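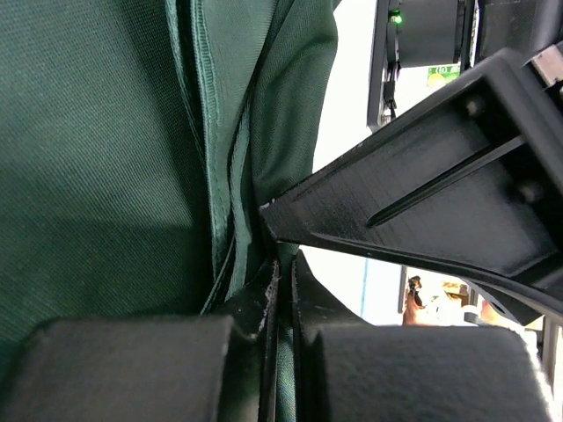

Green twill, stitched hem, with the fold beside the seam.

5/3/25, textile bench, Sombatkul

Today I worked on the green twill for the Hedarus aprons. Weight from the supplier sheet is 353 grams per meter. I cut test piece 43 from the end of the roll, 100 cm long, and left the rest in the cupboard.

The hem is doubled and sewn with one line of small stitches close to the raised edge. I like this better than the wide hem we tried in December, which became wavy after pressing. The color is difficult to judge. In one light it is almost teal, in shadow it is a deep green, so please compare with the Tinitz card only at the window.

Folding: the cloth is stiff at the seam and wants to open again. I folded first along the seam, then across, and pressed with the flat hand for a short time. Across the seam the fold stays thick. Fongchan Phromma suggests to fold 2 cm beside the seam, I will try it on the next piece.

To do:
- wash piece 43 and measure the length again
- ask Sendulura if the thread is the same as in lot 159
- new blade for the small cutter, the old one pulls the threads on the diagonal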